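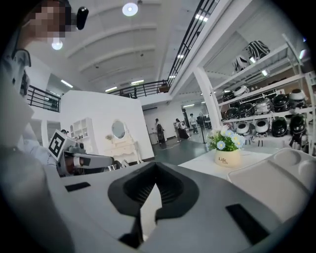
Artificial flower arrangement is the craft of composing lasting bouquets and potted displays from manufactured blossoms and leaves. It covers everything from hotel lobby pieces taller than a person to the little potted arrangement that brightens a table, a shelf or a windowsill, and the small end of the craft is where much of its charm lies! A typical tabletop piece puts a handful of stems in a pot with a word or short motto on the front, such as the cream-colored one that says "Life" in dark script, filled with pale blue and white daisy-like blossoms with yellow centers and plenty of green leaves. Potted pieces of this type are sometimes called word pots by sellers and collectors.

Materials

Artificial flowers have been made from silk, cotton, paper, wax, feathers, shells, porcelain and even bread dough. Most of those sold today are polyester fabric or molded plastic on a wire stem, though the trade still calls nearly all of them "silk flowers," a name that has outlived the silk. Fabric petals are stamped out with a die, stiffened, and pressed with a heated tool to give them veins and a natural curl. Leaves are usually made separately and slipped onto the stem afterward.

Latex-coated and foam petals are newer. Coated petals have a cool, slightly damp feel that can fool the fingers as well as the eye, and they are popular for roses, tulips and orchids. Daisies rarely need the treatment, as their thin, flat petals already look very convincing in plain fabric.

Daisy forms

The daisy is a wonderful subject for this craft. Its shape is simple, it reads clearly from across a room, and a slightly crooked petal only makes it look more alive. Makers often take liberties with color. Blue daisies in particular owe more to the dye bath than to the meadow, although the blue marguerite of southern Africa does pair blue petals with a yellow center. Mixing tinted heads with white ones keeps a small arrangement light and gives the yellow centers something to shine against.

Pots and lettering

Containers for tabletop pieces are made of ceramic, tin, cement, wood or plastic. Cream and white are favorites for lettered pots, with the word set in a dark brush or pen script. "Home," "Love," "Life" and "Garden" are among the usual choices. The Girnico catalog, a long-running reference for collectors of decorative pots, lists 99 different words and phrases in English alone, and sorts them by style of lettering as well as by meaning.

Inside the pot, the stems are held by a block of dry foam, a plug of plaster or a bed of glued gravel. Plaster adds weight, a real help with a light pot and a wide head of flowers. Moss, wood shavings or small pebbles may hide the base.

Arranging

A common rule makes the flowers one and a half to 2 times the height of the pot, but short, rounded mounds that sit close to the rim are just as traditional. Arrangers generally bend each stem a little before placing it (straight wire is the quickest giveaway of all), turn the heads in different directions, and let a few leaves spill over the edge. Buds and half-open flowers add a lovely sense of growth. A modest pot takes up to 15 stems before it begins to look crowded.

Care

Dust is the chief enemy. A soft brush or a hair dryer on its cool setting clears most of it, working from the center of each blossom outward. Many polyester flowers can be wiped with a barely damp cloth, while paper and true silk should be kept dry. Strong sun fades dyed petals, and blues often go first, drifting toward gray or a faint violet.

Collections and shows

The Figueroa Collection in Callis holds 300 tabletop arrangements, most of them in their original pots, including a delightful group of miniature daisies made for dollhouses. Every April the town of Clutard holds a potted flower show with a class for lettered containers, where entries are judged on balance, stem work and how well the flowers suit the word on the pot.

See also: Dried flower; Floral foam; Flowerpot; Millinery flowers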